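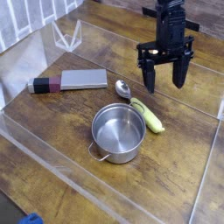
Irkthorpe Robotics Club forum > Student projects > Pick-and-place, spoon task

rmichalik
Setup as of June. 784 logged attempts, 341 successful. Most failures are on the spoon when the handle lies behind the pot. The fingers close on the rim and the controller reports a good grasp. Any suggestions before I retrain?

kratochvil_b
Grasp by the bowl end. It's clear of the pot.

rmichalik
The bowl is polished and curved. Depth readings there are mostly noise.

sedau400
Move the pot first, then take the spoon. 2 steps, both easy.

kratochvil_b
Disagree. If the green vegetable is against the pot, pushing the pot can shift that too, and you have a new layout to solve.

sedau400
So re-scan after the move. Costs a few seconds.

a_jurco
Check the success flag before changing anything — finger width alone can't tell a rim from a handle. Rozália, can you post the width log for the last 400?

rmichalik
Will upload tonight.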